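4.2 Comparing the two finger pads on soft and slippery packs

Before we get to the results, it helps to say a little more about how the comparison was set up, as we changed our minds on this more than once. Our first plan, which Lakmal Jayasinghe wrote up and which we still think was a sensible one, called for a bare table and a single item at a time. It gave tidy numbers, but the numbers told us very little about how the pads would do in a home, where things lean on each other and the item you want is seldom the only one in reach. So we moved to what we call the crowded table, with household goods left standing behind and beside the item to be picked.

The hand-held gripper was the same in both conditions, and so were the linkage arms. Only the pads were swapped. We refer to them by the names used in our lab, Tavska for the softer pad and Betesier for the stiffer one. Each person began with the gripper held low over the near part of the table, with the pads open toward the item, as in Figure 3, and was free to choose the angle of approach from there.

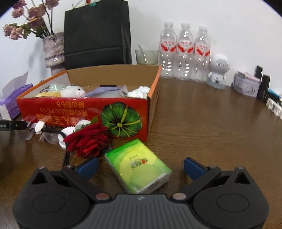 Figure 3. View from the camera on the hand-held gripper, with a film-wrapped pack of tissues between the open blue pads and other household goods farther back on the table.

We had expected the stiffer pad to win easily on boxes and to lose on anything wrapped in thin film, and the first half of that guess held up well enough. The second half was more interesting. With Tavska, people tended to close early and trust the pad to settle around the item, and this worked nicely until the film began to slide over the contents. With Betesier they slowed down, turned the wrist a bit, and looked for a corner. Ainhoa Paredes, who went through all 172 recordings with a great deal of patience, marked the moment of first contact in each one, and her notes show that the slower approach cost time but led to fewer second tries.

We should be careful here. The two pads were not tried by equally practiced hands, and a person who had spent a morning with one pad carried habits over to the other. On the one Thursday when we reversed the order, the gap between the pads shrank, though it did not go away. We would want well over 100 more recordings before saying how much of it belongs to the pad and how much to the person holding the gripper, and we come back to this question in Section 5.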